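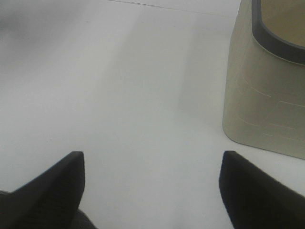
Visita a la jornada de puertas abiertas de Zulholm, 4 de octubre de 2026

Llegamos a la nave de Zulholm, a las afueras de Ostau, poco antes de que abrieran. En la entrada daban una pegatina con el nombre y un plano doblado en el que faltaba la planta de arriba. La visita era gratuita y había que apuntarse antes por correo.

La empresa fabrica recipientes y superficies de trabajo para cocinas y talleres. Ocupa 3460 metros cuadrados, según el cartel del vestíbulo, y el catálogo actual tiene 891 referencias. Nos guió Ginette Carré, que lleva el área de acabados. Habla rápido y contesta a todo, también a los precios.

Empezamos por el almacén de materia prima, que se ve en 5 minutos. Hay poca luz y mucho ruido de carretillas. Después pasamos a la zona de moldes, donde no dejan entrar del todo: se mira desde una pasarela. Los moldes grandes los encargan a Charpentier y tardan meses en llegar. El último lo recibieron en marzo.

Lo que más me interesó fue la sala de revisión. Las mesas son blancas y mates, lisas, sin dibujo. Ginette nos explicó que un tablero con veta o con brillo despista al que revisa, y que sobre blanco mate se ve enseguida si una base no apoya bien. También se ven mejor las esquinas, que en los recipientes de forma cuadrada van redondeadas y son el punto donde salen más defectos. Los de cuerpo caqui con el borde gris oscuro me gustaron bastante más que los del catálogo en papel, donde el color sale verdoso. El borde es grueso.

Pregunté por la limpieza de las mesas. Usan agua con jabón neutro y un paño, al empezar y al acabar el turno. Nada de estropajo, porque deja zonas brillantes.

La parte de embalaje la vimos deprisa, porque venía otro grupo detrás. Los pedidos para Stillham salen en cajas aparte, con separadores de cartón.

Al final hay una tienda pequeña con piezas de segunda. Compré dos recipientes con un defecto mínimo en la base. No aceptan tarjeta.

Datos prácticos: la visita dura 2 horas, hay que llevar calzado cerrado y el aparcamiento está detrás de la nave, entrando por la calle lateral. El autobús de Ostau para en la rotonda y desde allí se va andando por el arcén, con cuidado.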